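Call for participants: does sorting small things on a tray help anyone tidy up?

Skosus is looking for 24 adults to take part in a small study of household sorting. The sessions run in January and February at our flat in Durnau. If you are already convinced that a new storage system will change your life, please read on anyway, but be warned that we are not.

There is a great deal of advice about on how to deal with odds and ends. Buy a tray, the advice goes, and put everything that has no home on it. Go through the tray once a day. After a fortnight your worktop is clear and you feel calmer. We have read most of these books and tried some of the methods ourselves, and our own worktops look much as they did. It may be that we did it badly. It may also be that the tray is simply a new place for the mess to live.

We would like to find out, in a modest way, which it is.

What you would be doing

You come to the flat for two sessions. In each one you stand at the kitchen worktop, are given a mixed lot of small objects and asked to sort them in whatever way makes sense to you. No one tells you what the groups should be. Afterwards you answer questions about why you put things where you did, and we ask you to find certain objects again without looking for them first in your notes.

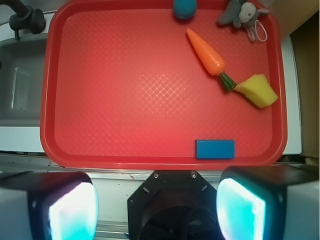 Our choice of objects has caused more argument than anything else in the planning. Tidying books love categories, and they tend to pick examples that fall neatly into them: socks, batteries, pens. Real clutter is less obliging. A plastic carrot could go with toys or with pretend food, and the yellow sponge lying against its green end could go by the sink, or with the toys if it looks to you like a bit of one. The small grey plush animal has a string loop, so one person may want to hang it up and another may want to put it with the dimpled ball. We have no right answer in a drawer somewhere. If you and the next person disagree completely, that is a result, and we shall write it down as one.

The red tray stays on the worktop beside the sink for the whole session. You may move things off it, and you may say that you think a tray is a silly place to sort anything. Several of us think so.

Who we are looking for

Anyone over 18 who does at least part of the tidying where they live. You do not need to be tidy. We would like a fair number of people who are not, as they seldom answer notices like this one and their opinions are missing from nearly everything written on the subject.

Please do not apply if you sell storage products, run decluttering courses or write about either for money. We also cannot take anyone who took part in the Yang shelf sessions, as the questions overlap.

You will be standing for a good part of the time. There is a stool if you want it, and you may stop whenever you like without saying why.

What we can and cannot promise

We do not promise that you will go home better organised. An earlier trial, called Prurkik, collected 1126 written comments from people who had been given labelled boxes, and a fair share of them said the labels were wrong within the month. We came away from that with a low opinion of labels and no clear idea of what to put in their place. 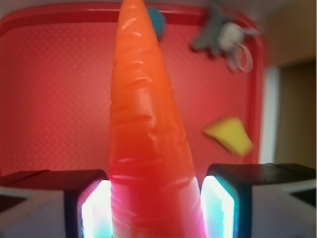 Handling matters too, and we suspect it is the part most advice leaves out. People are told to "pick up each item and decide", as if picking it up were nothing and deciding were everything. We are not sure the two come apart so easily. Something like the carrot, glossy and ridged and narrowing to a point, is quickly recognised, and a person may have made up their mind before lifting it from the tray. A yellow wedge is slower work: cheese to some, something else to others. We shall ask you to say aloud what you think a thing is at the moment you take hold of it. Some people find this tiresome. If you are one of them, say so, and it will go in the notes with the rest.

Payment and travel

There is a fixed payment for each session and we refund local bus fares against a ticket. You will be paid for a session even if you leave early. Tea is provided, the biscuits are plain.

Your answers are stored under a number and not under your name. We do not pass them to shops.

How to apply

Write a few lines to Hok-lam Tai at Skosus, Durnau, quoting reference 3171. Tell us who you share your home with, if anyone, and describe the one surface in it that never stays clear. Please do not tidy it first. We do not need a photograph or a CV.

Applications close on 2/26/20 or when all the places are taken. People applying late will be put on a reserve list, and we will write to everyone either way.

This website uses cookies to remember your settings. By continuing to browse you accept our use of cookies. Accept | Manage choices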